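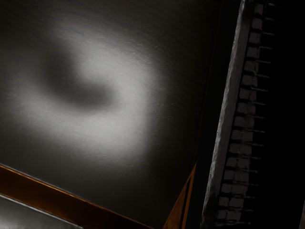
Simulator view, dark glossy panel with glare on it.

Testers wanted, Brusstead site, start September

We need people to help us chase a fault. Our arm controller misreads shiny dark surfaces in sim: takes a soft reflection for a solid part, then stops short or swings wide. Logged 99 bad stops in the last 500 runs. Same thing happened once on the real arm at Jedthorpe and it clipped a guard rail. No one hurt. Arm is locked out until this is fixed.

The work: watch replays, mark the moment it goes wrong, write down what you see. Some scene editing if you want it (lights, finishes). Desk work only, no time inside the cell.

You: patient, ok with long stretches at a screen, can write a clear note. Husent experience nice but not needed, we'll teach you. Safety breifing on day one, must attend.

Four weeks, part time, paid every two weeks. Travel to Brusstead not covered sorry.

Apply thru the Agarwal jobs page, quote ref 1531. Max 200 words on why you, no resume neeeded. Closes 30th August.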